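Interlocking foam mat

An interlocking foam mat (also foam puzzle mat, jigsaw mat or, in older Australian catalogues, play tile) is a floor or bench covering made of flat foam tiles that join along toothed edges. Most are closed-cell EVA foam. They are sold for playrooms, home gyms, garages and workshops, and increasingly as a cheap covering for tables, a use most makers do not mention on the packet.

Claims made for the mats are generous. Packaging tends to promise cushioning, warmth, quiet, grip and easy cleaning, usually with little to say how any of these was measured.

Construction

A tile is cut from sheet foam with a die. The teeth on one side fit the gaps on the next, and loose border strips are often supplied to give a straight outer edge. Where no strip is fitted the teeth are left showing. The upper face is normally given a fine texture, described by sellers as "non-slip". The texture does help a little with glare and scuffing. Whether it helps with slipping depends far more on what is under the mat than on what is on top.

Tiles from different makers seldom fit each other, even when the stated size is the same. Plollov and Lavora both sell a tile described as universal, and the two do not join. Colours can also vary between batches, so a replacement tile bought a year later may not match its neighbours.

History

The usual account credits the puzzle edge to gymnasium suppliers looking for a floor that could be taken up between classes. The sources for this are thin. Horácio Loureiro, who collected trade catalogues for flooring, argued that the Tavbridge range was copied from a children's toy and only later sold to gyms, but he gave no dates and the catalogues he cited have not been traced. Tessier has described itself as the originator of the coloured tile. No independent record supports this.

Use on tables and benches

Laid on a table, a foam mat deadens the knock of cups and cans being set down and gives small items a surface they are less likely to skate across. It also hides scratches in the table, which may account for some of its popularity. Plain colours are preferred for sorting and stacking work, as a patterned ground makes clear or pale plastic harder to pick out.

The drawbacks get less attention. Foam gives under load, and a tall, narrow object such as a slim drink can has a small base and stands less surely on foam than on bare timber. The seam is the weak point. If the tiles are not pressed fully home the join sits proud – a ridge too low to notice by eye but high enough to tip a light plastic cup. Common advice is to keep anything upright away from the join, or to use one large tile where the table allows.
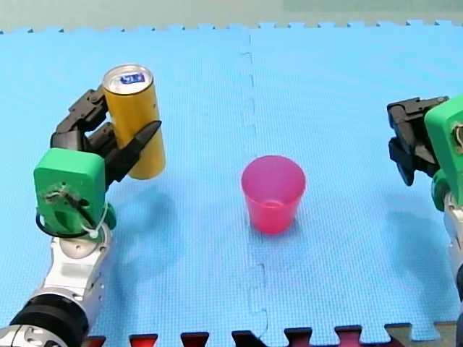
Care and wear

Makers advise wiping with a damp cloth and mild soap. Sweet drinks are harder to deal with than the instructions suggest, as liquid works down into the joins and dries there. The only dependable remedy is to pull the tiles apart and wash each edge.

Teeth wear out before faces do. One seller quotes a life of 500 separations per edge, without saying what counts as failure. Strong sun fades the foam and can shrink it, leaving gaps that cannot be closed by pushing.

Safety

New mats can have a strong smell. Airing them for two or three days is often recommended, though the smell fading is not in itself evidence that a mat is free of harmful residues. Small border pieces can be pulled off and chewed by young children, and several sellers now supply them separately for that reason.

See also

Anti-fatigue mat
Bench liner
Rubber flooring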